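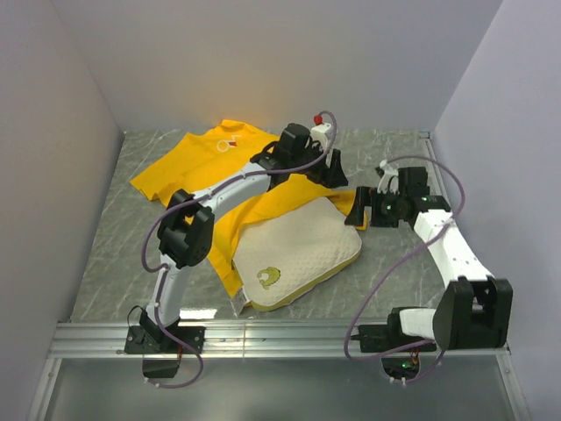
The second period of our review of the Jolik two-arm folding kit is now finished, and this report explains what was done, what we learned and what we ask from the fund for the last period. As you know, the grant was given to decide if a kit of this type is good enough to recommend to small laundries and repair shops in our network. In the first period we worked almost only with towels and napkins. In this period we moved to clothes and to mixed material, for example a yellow T-shirt together with a cream quilted pad on the same table, with both arms sharing one rail at the front. This mix is much closer to what our member shops receive every morning, and most of the results below come from it.

Reporting date: Feb 23, 2025
Prepared by: Gebremedhin Woldegiorgis, Asfaw Workshop
Reviewed by: Ronaldo Medeiros, technical supervisor
Supplier of the kit: Bidine

1. Work done in this period

The kit was moved in January from our storage room to the test room on the ground floor. The move took longer than planned. The rail had to be leveled again, and both arms had to be calibrated from the beginning. The supplier's guide says that calibration is kept when the arms stay on the rail, but in our case it was not kept. We reported this to Bidine and they agreed to change the text of the guide.

After this we made 50 trials with single T-shirts and 50 trials with a T-shirt and a pad together. Each trial started with the cloth dropped on the table by hand, without any arrangement. The operator wrote down the result on a paper sheet, and the sheets were later copied into our table by a second person. I think this double work was worth it, as we found several mistakes in the copying and could correct them on the same day.

We also trained two operators from the Ralton shop. They had no experience with robots before. Both could start the kit, run a trial and stop it safely after one morning. Recovery after an error is still difficult for them, and I come back to this in section 3.

2. Results

For single T-shirts the result is good. The arms found an edge of the cloth in most of the trials, and the final fold was accepted by the Ralton operators without correction in more than half of them. Thin cotton works better than thick cotton. Shirts with a large print are sometimes stiff in the printed part, and there the fold opens again by itself.

For mixed material the result is weaker. The main problem is the separation. When a part of the shirt lies under the pad, or wraps around its edge, the arm often takes both layers in one grasp and lifts everything. The software then believes it holds only the shirt and continues with the fold. In the table we call this error "double grasp". It was the most common reason for a failed trial in this group.

Quilted material also has a second difficulty. The surface is thick and soft, so the gripper closes on it but does not always reach under it. We tried the slower closing setting that Bidine suggested. It helped a little, but each trial became longer, and for a shop the time is important.

We had no damage to cloth in this period. In the first period two napkins were torn, so this is an improvement. It comes from the new force limit, which Bidine delivered in the last software update.

3. Problems and how we handle them

Cables. Each arm has its own purple cable that hangs in a loop at the side and again below the rail. During long movements we worry that the loop can catch on the cloth or on the sleeve of the operator. It did not happen during the trials, but Mr. Medeiros asked that we write it as a risk. We asked the supplier for cable clips.

Error recovery. When the kit stops in the middle of a fold, the message on the screen is only a code. Our operators must look in the guide, and the guide is 100 pages without an index. We prepared a short sheet of our own with the most common codes, and it now hangs on the wall near the door of the test room.

Support. Bidine answers our messages, but the answers come slowly. One question about the warranty of the grippers is open from January and we still wait for the answer. I would not recommend the kit to a shop without its own technician until this point is clear.

4. Budget

The spending is inside the plan. We request permission to move 2000 dollars from travel to spare parts. The second visit to the supplier was replaced by a video call, so this money is free, and the finger pads of the grippers wear faster with quilted material than we expected. The total of the grant does not change.

5. Plan for the last period

We will repeat the mixed trials after the next software update, with the same shirts and the same pads, so that the numbers can be compared. After this, the kit goes to the Ralton shop for a test under normal work, with their own staff and without our help in the room. Mr. Medeiros will prepare the safety check before the kit is moved.

The final report will include our recommendation and a comparison of the cost with hand folding. At this moment my personal opinion is that Jolik is ready for shops with one kind of simple product, and is not yet ready for mixed laundry. I will be glad to show the trial sheets to the fund at any time, and visitors are welcome in the test room if they write to us one week before.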